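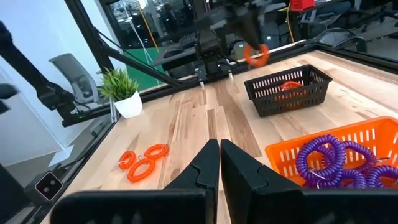 Home | Projects | Student Reports | People | Contact

Collecting Demonstrations for a Two-Arm Sorting Task
Project report, Robot Learning Practice course
Todor Dervishi
May 30, 2026

1. What the project was

The task of my project was to prepare a set of demonstrations from which a learning system can learn to sort coiled keychains by color into two baskets. The robot has two arms and every arm has a small camera near the gripper. A person moves the arms by remote control, the computer records the camera pictures and the joint positions, and later a policy is trained on these recordings. The training was done by my project partner, Velimir Stojanovska, and is described in his own report. I write only about the collecting, and a little about the first results where they changed how I collected.

When I started in December I believed that the collecting would be the simple part. I planned two weeks for it. It took the whole winter and a piece of the spring, and most of this report explains where the time went.

2. Why keychains

The lab had earlier data with cubes and cups. Our supervisor wanted an object that changes its shape when it is picked up. A spiral keychain is cheap, it does not break, and it is more difficult than it looks. When you pull one end, the other end stays for a moment and then jumps. Two of them lying together like to go one inside the other, and then you lift two when you wanted one. The metal rings also catch on other rings and on the slots in the baskets.

We used two colors, purple and orange, and two plastic baskets, one orange and one black. The rule is: purple goes into the orange basket, orange goes into the black basket. I chose this crossing on purpose. If orange keychains go to the orange basket, the system could learn only "bring it to the same color", and we would not know if it learned the rule from the demonstrations or found a shortcut. Velimir did not like this idea in the beginning because the purple has no basket of its color in any case, so the comparison is not clean. He is right about it. With a purple basket the test would be better, but we did not find one of the same size.

3. The setup

The table is light wood, made from long strips. I first thought about covering it with a dark cloth, so that the shiny rings would be easier to see. I made a few trials with the cloth and stopped, because the fingers pulled the cloth together with the keychain. So the table stayed as it is.

The operator sits behind the workcell and holds two handles. The software for the handles is from an earlier student group and is called Idley. It has one weakness which cost me many episodes: if the operator opens the hand too quickly, the gripper waits a short moment and then opens fully. With a cube this makes no difference. With a spiral, the coil is under tension and it springs away. I learned to lower the keychain until it touches the other ones in the basket, and only then open slowly.

For the baskets I marked four allowed places with pencil on the wood. Before each session I took the places from a list, so I could not choose the ones which are comfortable for me. The plant at the back corner stayed where it was during the whole collection. In the results section I come back to this, because I think now that it was a mistake to keep it so constant.

4. How one episode goes

At the start of an episode the keychains lie on the table and both baskets are empty. The operator picks one, brings it over the correct basket, releases it, and takes the next. The episode is finished when the table has no keychain on it and both arms are back in the rest position.

In the picture at the top of the report the work is in the middle. The purple ones are already in the orange basket, one orange keychain lies in the black basket, another one is in the air, and three more are still on the table, hooked loosely together. This last situation is the most interesting for the learning, and also the one where I failed most often.

I tried three ways to separate linked keychains:

Shaking. The arm lifts the whole chain and shakes it. It works sometimes, but the pieces fall in places where the arm cannot reach them. I removed this way from the collection after the first week.

Pulling with two arms. One gripper holds the first coil on the table, the other pulls the second coil slowly to the side. It is the most reliable way. It is slow, and the operator must watch both camera pictures at the same time.

Pushing. The closed fingers go flat on the table between two coils and push them apart. It is fast when the link is weak. When the link is strong, it only moves everything to the edge.

In the final instructions I wrote: first push once, then use two arms. I wanted all the demonstrations to follow the same order, so that the system does not see three different answers for one situation.

5. Numbers

I recorded 100 full episodes. After checking them one by one I kept 92. Of the eight which I removed, most had a keychain that fell on the floor, and in the others the recording of one camera stopped before the end. I did not remove episodes with a failed first grasp if the operator corrected it. In my opinion these are valuable, because the policy will also fail the first grasp and it must know what to do next.

Of the kept episodes, 73 contain at least one moment where two or more keychains are linked. At the beginning I was trying to place them nicely apart, because it made the session shorter. Velimir looked at my first recordings and asked, very politely, if I was planning to lay them out nicely for the robot in the future too. After this I dropped them from a cup and did not touch them again.

Labeling was done in a small tool named Gustex, which was written in our department. For every episode I marked the time of each grasp, each release and each separation. The tool has no undo. I recommend to the next student to save a copy after every episode.

6. Problems that I want to report

Blurred pictures. When the arm moves fast, a keychain in the air is not sharp. In the evening, with less light from the windows, it is worse. I made a rule for myself to carry the keychain slower than I would like, and not to record after it gets dark.

Cameras and fingers. From the wrist camera, the two fingers and their housings cover a large part of the lower picture. An object directly in front of the gripper is seen only through the narrow gap between the fingers. I did not understand for a long time why I missed grasps which seemed to be exact. The solution was to approach a little from the side and to turn at the end.

Full basket. The coils do not lie flat on each other. They stand up over the rim, and the last one can slide out when the hand leaves. I changed the order so that the operator fills first the far end of the basket. It helps, but it does not solve the problem fully.

Tired operator. My demonstrations in the first hour are smooth. Later I see small corrections everywhere, and the path of the arm looks nervous. After I noticed it, I stopped after 12 episodes in one sitting, also when I felt well.

Background. People walk in the office behind the table, chairs are moved and monitors are on or off. I did not try to control it. Velimir says it is good for training, and I hope so.

7. First results and what they changed

The first policy was trained on half of the data. It found the correct basket in most trials when the keychains were separate. It was bad with the linked ones: it started to push, and then it continued to push without end. We looked into the demonstrations and saw that I myself often pushed two or three times before changing to two arms, against my own instructions. So the robot copied me well. For the second half I kept strictly to one push, and the second policy changes to two arms much earlier.

We also moved the plant to another place as a test, and the policy became less exact in reaching the black basket. One test is not enough to be sure. I suspect that it used the plant as a landmark, because the baskets moved and the plant did not.

8. What I would do differently

I would write the instructions before the first recording and not after the thirtieth. I would move all objects at the side of the table between the sessions. I would ask a second person to operate, because now the whole data set contains the habits of one right-handed student. And I would collect a small separate set only with separations, short episodes without any sorting, as this is where the examples are most needed.

The instructions, the list of basket places and the labeling notes are in the project folder under the name Halilović, as this is also the name of the lab computer on which the recordings are kept.

Comments (4)

Velimir S.
For the record, I said it politely only the first time. One correction to section 7: the first policy was trained on the first half by date, so it had also more of the nicely placed starts. This could explain a part of the endless pushing.

mira_k
We had the same thing with a lamp in our drawer project. Turn it off and the arm went to the wrong drawer. Did you try to put the plant back and run again?

Todor D.
@mira_k Yes, two days later, and it was better again, but the light was also different that day. I did not want to put it in the report as a result.

stepper
Does the slow opening fix for Idley exist somewhere or is it only in your hands? We start with cable loops in the autumn and I would like to not lose the same weeks.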